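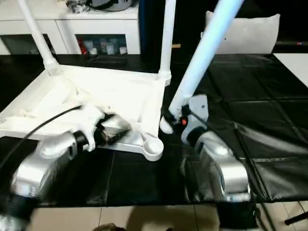 Bo-ram Heo wrote:

> Is the Zurkar map going to break my old co-op save or not? I read the
> patch notes twice and they say "existing worlds may need to be
> resettled" which could mean anything. We have 46 hours in that world and
> my sister will not start over, she built the whole harbor at Brotby by
> herself. Also does everyone in the group have to buy the expansion or
> just the host? The store page says one thing and the launcher says
> another. And if I move the save to the Kwon server before the patch, do
> the boats come along?

OK going in order, sorry it's short, I'm between things.

Old save. It does not break. "Resettled" is their word for re-running the land check on load. Game looks at every building you've placed and compares it to the new terrain, and anything that would now be under water or inside a cliff gets packed into crates at the nearest dock. You don't lose the materials. You do lose the paint and the signs, so if your sister named things she should write the names down somewhere first.

Brotby itself didn't move as far as I can tell. Coastline north of it did. I loaded a copy of my own world on the test branch and the harbor was where I left it, the long pier too, but the sheep pen up the hill was in crates and the sheep were standing in the road. They go back in fine once you rebuild the fence.

Make a copy before you load. Whole folder, not just the .world file, the roads live in a separate file and if you leave that behind you get a world with no roads. Ask me how I know.

Who has to buy it. Host only, for the map. Guests can walk around all of Zurkar, fish, haul cargo, use the ferries. What guests can't do without owning it is take the new contracts themselves or build with the new stone set. They can help on a contract the host has taken and they get paid for it. The launcher text is the old wording from January and hasn't been fixed. Store page is right.

One catch -- if the host is offline and somebody else opens the world, that person counts as host. If they don't own Zurkar then everyone standing on the new land gets put back on the mainland with whatever they were carrying. Cargo on the ground stays where it is. So-yul Kong tested this one and it worked the same way each time.

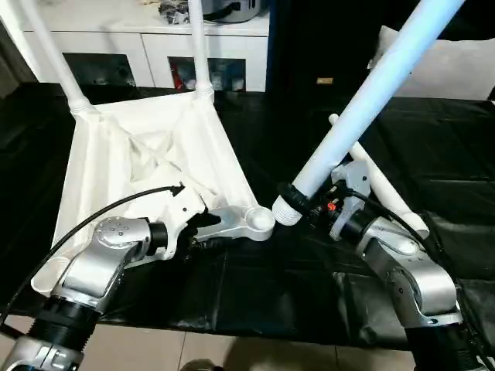
White frame with its two poles up, corner connector in the left gripper.

Kwon server. Yes move it BEFORE the patch if you're going to move it at all. After the patch the upload tool wants the new format and the server is still on the old one till Sang-wook Woo gets to it. He said this week. Limit is 14 player slots and we are using most of them in the evenings, so if your group is bigger than five please say so on the list first.

Boats: small boats come along. Anything with a cargo hold does not if it's out at sea when you save. Dock it, empty the hold, then save, then upload. If you leave stuff in the hold the boat arrives and the stuff doesnt. I know there was a post here saying that was fixed, it was fixed for trucks.

Settings I'd use for the first load:

autosave off
weather fixed (clear)
guests not allowed
draw distance low, you can put it back after

Then walk the coast once, open the crates, save under a new name, and turn everything back on. Took me an evening with a fairly big world.

The mod question from the other thread, since I'm here. Joon-young's road signs mod loads but the text is upside down on the new roads. He knows. Hyun-seo's fish prices one is fine. Anything that touches the tides, take it out before you patch, all of it, the tides were rewritten and the old mods make the water level drop until the ferries sit on mud. If that happens to you removing the mod after doesnt help, you have to go back to the copy.

Is anybody else getting the missing sound in the lighthouse at the west end? I climb all six floors and it goes silent at the top. Could be my machine. If you have it too send me your log, not to the list please, the last one was huge and half the digest was log.

Bo-ram, if the crates don't show up at the dock check the next dock over. Flulleck has always been bad at "nearest".

Joon-young: did you get the key I sent for the test branch? It expires.

Hyun-seo Yook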